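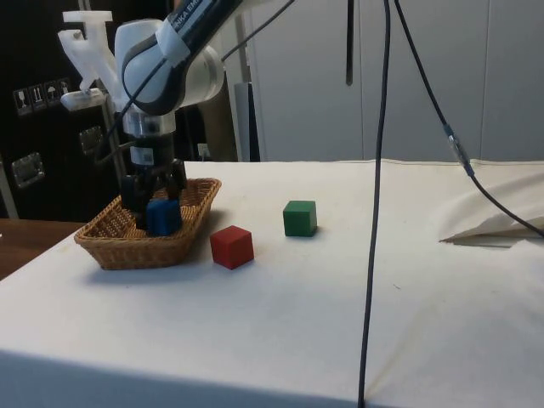 *Slide 1: blue cube, wicker basket, gripper B*

Leave this one up while people find seats. Then say hi, and thanks for having me in Toledo!

So my talk is about picking a gripper, and I picked wrong the first time (pause, let them enjoy it). We had two candidates on the bench at Firkurine: the Vedum, a soft three-finger thing I loved on sight, and a plain black two-finger one that I thought was kind of boring. Same arm, same cubes, same cloth on the table. We ran 2994 picks on the Vedum and 3790 on the boring one, mostly in June, mostly after 7 at night when the floor stopped shaking.

Don't read out the totals twice. I did that in rehearsal and it was painful.

Next slide - talk about the approach height. The Vedum needed a lot of room to open, so it kept nudging the basket rim on the way in. I spent 16 evenings tuning that in the Ustel controller before I swapped the hardware, and I'd like those evenings back.
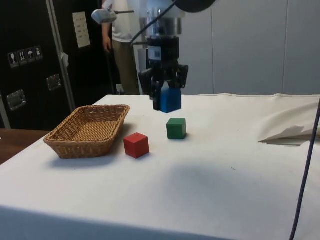
**Why cubes, when real parts are never that neat?**
A cube shows you a bad wrist angle right away, and I wanted to sort out the angles before I gave the gripper anything awkward.

OK, then the basket part. Slow down here, I always rush it. Wicker gives a little when you push on it, so the force reading climbs gently and the controller thinks it's still in free air. Our first threshold was set for a steel tray and it was way too high. Show the force plot if the projector behaves, otherwise draw it on the board (bring a marker!!).

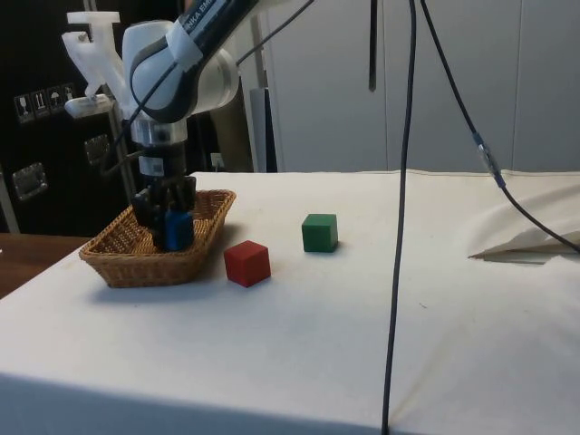 A message from the Ustel support desk said we should stop trusting force alone near a soft container and add a height limit as well. We did that the same night, and I still use both.

Last bit: cable routing, then the price table, then questions. Skip the price table if I'm running over.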